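Pristix Bench: hand-guided packing automation

Products > Packing > Small items and snacks

The Pristix Bench is for packing rooms that handle light, floppy, shiny things: snack bags, sachets, candy by the strip. It came out of our own packing room at Murnthorpe, where we had already bought one machine that was going to change everything. That machine did a lovely job on cartons. Our product comes in bags.

So the Bench begins with a pair of hands. An operator wears or holds two grippers, does the packing the way it has always been done, and the Pludero controller records each move. After enough repeats, the arm unit (sold separately, sorry) takes over the dull part of the shift. The person who taught it moves on to mixed orders, odd sizes and the bags that arrive stuck together. 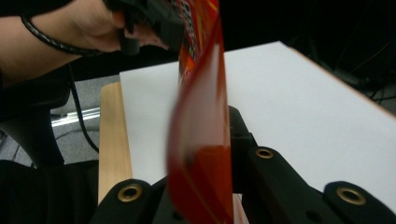 Thin packaging is the hard bit. It slides, it folds, it swings about when you lift it by one end, and it has never read a spec sheet. We suggest teaching each new item 100 times before you let the arm near it, and 400 times if the wrapper is see-through or very glossy. Yes, somebody has to do that. Our packers take it in short turns with the radio on and report that it is about as exciting as packing.

What changes for your staff

Less reaching, for a start. A packer on our old line could fill more than 1,000 boxes in a shift and had the shoulders to show for it. The job on the Bench is slower and fussier. Some people like it a great deal. Some asked to go back to the loading dock, and we let them.

You will also find that your best packer and your fastest packer are different people. The controller copies what it is shown, bad habits included. Our first trained arm gave every bag a small pat before letting go, and we traced that to the night shift. The pat stayed in. Fewer bags popped back out.

Expect questions about jobs. We got them in the first meeting and we still get them. Our advice is to have an answer ready before the crate is delivered, and to make it one you can stick to past December.
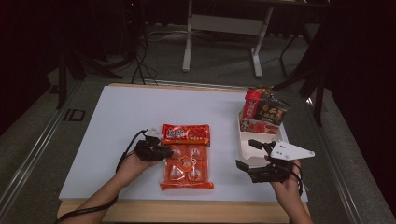
Setup takes a morning if your table is flat and an afternoon if you only think it is. Use a plain, pale work surface and keep the target box in the same general spot while teaching. Cables should follow the forearm with a little slack at the wrist.

In the crate
Hand grippers, one pair
Pludero controller and power supply
Cables, 3 spare wrist cords
Printed guide, longer than it needs to be

Not in the crate
Table
Arm unit
Patience

The Mengal stand fits the Bench and can be added to any order. Training for your first group of packers is included in the price; please send people who do the packing. Managers are welcome to watch.

Page updated Aug 29, 2021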